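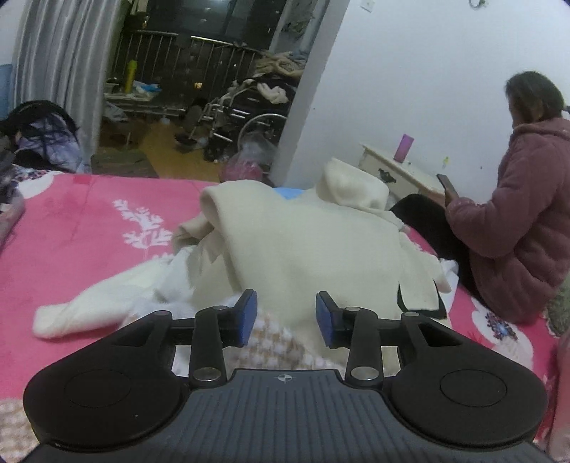
Noonan, July

I've been reading about laundry detergent, and I want my evening back. It started with a bottle of Briltach that promised 87 washes. I got curious, the way you do at 11 at night, and went looking for where that number came from. The small print says it's for a "lightly soiled normal load." What's a normal load? The back label doesn't say. The website says to see the back label.

So I used the cap the way the pictogram tells you to, and then I did it again using the lowest line inside the cap, which you need a flashlight to find. If you pour to the line you can see, there's no way you get to 87. I don't think that's an accident. A company that can print a tiny waterfall on a cap can print a readable line.

My friend Raíssa Pacheco switched to Leltar sheets last year and swears by them. They dissolve, they smell like nothing, they come in a cardboard sleeve. Fine. But "smells like nothing" is also how water performs, and I'd love to see someone wash a week of gym shirts in plain water next to the sheets and tell me which is which. She says I'm being difficult. Maybe. 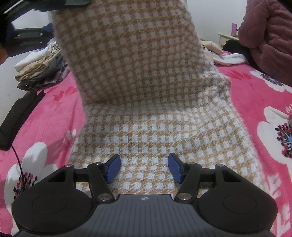 More fabric, same month.

Then there are the scent beads. Flotov says theirs keep clothes "fresh" for 4 weeks, and I would like to know who keeps a clean shirt in a drawer for that long and then sniffs it. The review page has 154 ratings, nearly all of them five stars, and a lot of them use the word "obsessed." I have never been obsessed with a towel.

Heikki Lehtinen, who fixed our washer in the spring, told me most people use double what they need and that he can tell by the gunk in the drawer. I believe him more than the bottle, although he also sold me a drum cleaner on the way out — so make of that what you will.

For now I'm using half a cap of the cheap stuff and an extra rinse. The clothes seem the same to me. I still have most of the Briltach, if anyone nearby wants it.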